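Fandel building, second floor, monthly walk-through
Thursday, March 30, 2023
Checked by: Flor Quispe

- [x] Exit signs lit, both stairwells
- [x] Extinguisher 436, gauge in green. Tag is torn, still readable.
- [ ] Extinguisher 592. Pin OK, last service tag is from January of last year. Percy to call Pritchard.
- [x] Worktables steady, tops clean enough to use
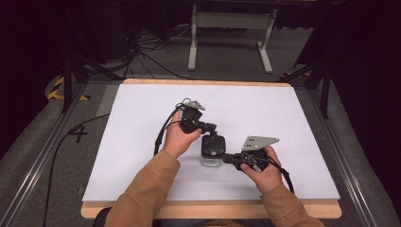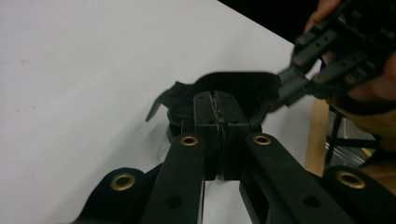

- [ ] Hallway door closer. Slams. Same comment as last month.
- [x] First aid box stocked, except burn gel
- [ ] Window latch, north side, will not catch. Taped shut for now.
- [x] Breaker panel clear, door closes

Hernán Salazar has the key to the roof hatch, so that was not checked. Will do it Monday.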